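Where Does a Chopping Board Come From?

By Wanda Lyons

Have you ever looked really closely at the things on a kitchen worktop? Most of us rush straight past them to get to the biscuits! But a worktop is full of surprises, and one of the best is something you might use every single day: a bamboo chopping board.

Bamboo looks like wood, feels like wood and goes "tock" like wood when you knock on it. So it must come from a tree, mustn't it? Well, bamboo is a grass! It belongs to the same huge plant family as the grass in the park, and wheat, and rice. It just happens to be a grass that can grow taller than a house.

And it grows fast. Some kinds of bamboo can shoot up so quickly in a day that if you sat beside one with a ruler from breakfast to bedtime (and took plenty of sandwiches), you could measure the difference.

From stalk to board

A bamboo stalk is called a culm. It is usually hollow, like a drinking straw, with a solid ring every so often to keep it strong. You can't slice a flat board out of a hollow tube, so board makers do something clever. They split the culm into long, thin strips, shave the strips smooth, and glue them side by side. Then the whole lot is pressed together very hard until it sets. Phew!

If you have a bamboo board at home, run your finger slowly across it and look for the strips. Some are a bit paler than the ones next to them. Look for a groove around the outside too. It's called a juice groove, and it works like a tiny moat around a castle – when you cut up a ripe tomato, the juice runs into the groove before it can reach the worktop.
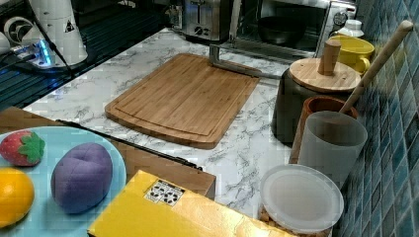 Strips in the bamboo and a groove all the way round: both are easy to spot on this board.
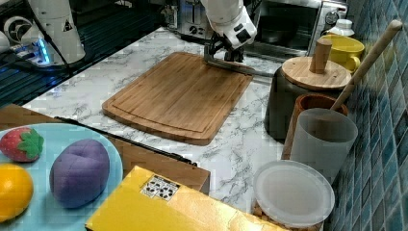 Why do chopping boards need washing so carefully?
Every time a knife comes down it leaves a little scratch, and tiny bits of food can hide inside. Germs love a snack like that! Hot soapy water and a good scrub get the bits out, and then the board should stand on its edge until it is completely dry.

One thing bamboo boards really don't like is a long bath. If you leave one soaking in the sink, water creeps in between the strips and the board can bend or split. The dishwasher is no good for most of them either. A quick wash, a rinse and a wipe with a tea towel, and it's happy.

What else is on a worktop?

Once you start asking what things are made of, it's hard to stop. A toaster may have a shiny coat of stainless steel, a metal mixed from iron, chromium and sometimes other things too. The chromium makes a very thin skin on the outside that keeps rust away. Scratch it, and the skin grows back all by itself!

Marble is a rock that began as limestone and was squashed and heated deep underground. The swirly grey lines in it are called veins. Lots of worktops have a marble pattern, and some of those are real marble and some are other materials made to look like it.

Try it yourself

Ask a grown-up if you can be a kitchen detective for ten minutes. Take a pencil and a piece of paper, and draw four boxes labelled PLANT, METAL, ROCK OR CLAY, and PLASTIC. Now see what you can find for each one. Wooden spoons go in the first box, and mugs usually go in the third. Jars with lids can be tricky, as the lid and the jar often belong in different boxes.

Keep away from anything hot or sharp, and leave plugs and switches alone. When you've finished, swap lists with a friend and see who found the strangest thing made from a plant.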